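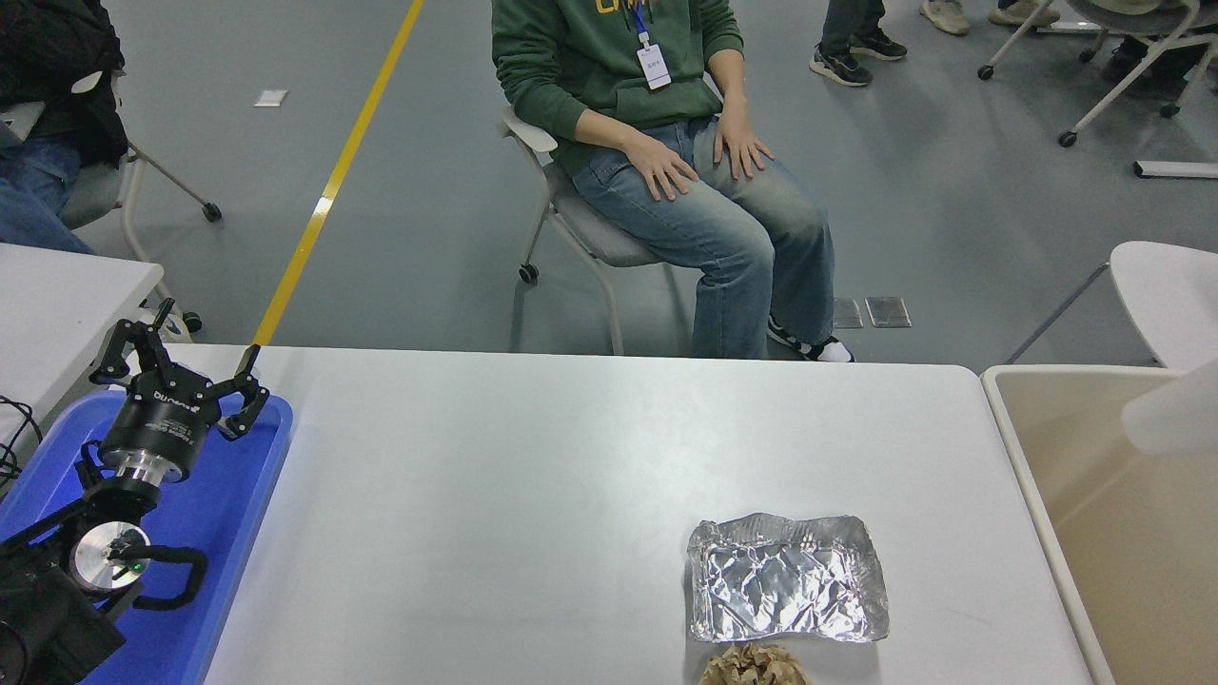
Robot learning

Demonstration teaching

Demonstration teaching is a way of getting a robot to do a task by having a person carry it out through the robot first. The person either moves the arm by hand or steers it from a distance, and the movements are recorded. A set of these recordings is then used to train a control program, called a policy, which tries to produce suitable movements by itself. The method is also known as learning from demonstration, imitation learning or, in older factory use, lead-through teaching, although these terms do not mean exactly the same thing.

Teaching by hand

In hand teaching, also called kinaesthetic teaching, the arm is put into a mode in which its motors carry its own weight but give way when pushed. The teacher takes hold of the wrist or forearm and leads it through the job. Joint angles are stored many times a second, along with any readings from force sensors.

The method needs little extra equipment and gives the teacher a direct feel for what the arm can reach. It has drawbacks. The teacher's hands and body often get in the way of the cameras, so the pictures recorded during teaching differ from those the robot will get when working alone. Leading two arms at once is awkward for one person, and grippers with several fingers are hard to pose by hand while the arm is also being moved.

Remote control

In remote control, or teleoperation, the teacher does not touch the working arm. Commands come from a hand controller, a tracked glove, or a second, lighter arm of similar shape known as a leader. Leader arms are common where two arms must work together, as each of the teacher's hands can hold one.

The teacher may stand beside the robot or work from another room using a camera view. A view from the head of the robot is often recorded together with views from the wrists. Delay matters a good deal in this kind of work. Short delays are soon got used to, but longer ones lead teachers to move in small steps with pauses between them, and the trained policy tends to copy the pauses.

Few remote control systems pass the sense of touch back to the teacher in full. Teachers learn to judge contact by eye, for instance from the way a sheet bends when a finger meets it.

Materials and tasks

Early work mostly used rigid objects such as blocks, pegs and cups. Later work has moved towards things that change shape when handled, among them cloth, paper, cable and aluminium foil. Foil is a demanding material. It keeps whatever crease is put into it, so a poor grip early on affects every later step, and its shiny surface throws back bright patches that shift as the foil or the camera moves. A rough shallow tray folded from a single sheet is the sort of shape used in such work. Two trays made from the same size of sheet will seldom have the same creases, and results are usually judged by whether the sides stand up, with no fixed outline to match.

Three-fingered grippers are used for some of these tasks. With the fingers spread they can press on a wide area, and when closed they can pinch an edge.

Recording sets

The number of demonstrations needed depends on the task. In the Drenix set, put together by a group led by Mahnaz Karimi, 2,184 recordings were made of folding and wrapping tasks, of which around 2,000 were kept for training. The rest were left out owing to dropped camera signals or wrong labels. Failed attempts were kept if the teacher recovered within the same recording. Each teacher worked in spells of 10 minutes.

The Pondar set covers fewer tasks but includes three versions of each, made at slow, normal and fast speed.

Limits

A policy trained in this way usually does well only in conditions close to those it was taught in. A change of table height, lighting or camera position can be enough to upset it. Small errors also build up, as each one takes the robot a little further from anything the teacher showed it. One common remedy is to let the policy run and have a teacher take over when it goes wrong, adding these corrections to the training set.

See also

Leader arm
Motion recording
Robot gripper
Teleoperation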